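Selus Household Help: Small Spaces and Shared Kitchens

Toaster and laptop on one table, with limited outlets

Posted by Gullholm Residence Office

We are preparing guidance for residents whose rooms have a single table serving both as a breakfast area and as a desk. A toaster, a mug and a laptop are commonly kept on the same surface, together with one or two power strips and the associated cords. The present house rules run to 13 pages and say very little on the subject.

We would be grateful for advice on two matters. First, may a toaster be connected to the same power strip as a laptop charger? Second, how should the cords and strips be arranged so that the table remains usable? Residents in 29 rooms are affected, and the rooms will not be rewired this year.

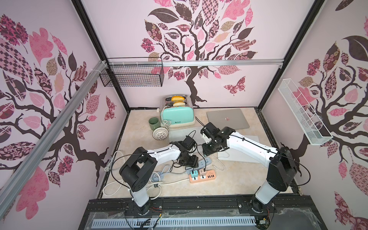

Table with toaster, laptop and two power strips, papered walls behind.

Replacing the tables is outside our budget. Wall shelves may be considered if the wallpaper can be left undamaged.

Kuzmenko Property Services
April 19, 2024

The toaster should be connected directly to a wall outlet and should be the only heating appliance in use on that circuit at the time. Most power strips are intended for items with a modest draw, such as laptop chargers, lamps and telephones. The rating printed on the strip must be read before use, and one strip must never be plugged into another.

Plug adapters deserve separate attention. A travel adapter changes the shape of the plug and, in most cases, does nothing to the voltage. Adapters that sit loosely or feel warm should be withdrawn.

With respect to arrangement, we recommend the following:

Place the toaster toward the back, clear of wallpaper, paper and curtains, with open space above it.
Keep loose sheets and mats at the opposite end of the table.
Fix the strip beneath the tabletop or along a side edge — not under the toaster or beside the sink.
Unplug the toaster after use and allow it to cool before the cord is put away.
Do not leave long cords tightly coiled while they are carrying power.

Pandby Tenant

We just use a tray. Toaster comes out at breakfast, goes back in the cupboard when it has cooled down. Mugs stay on the tray as well, away from the laptop. It works fine for us.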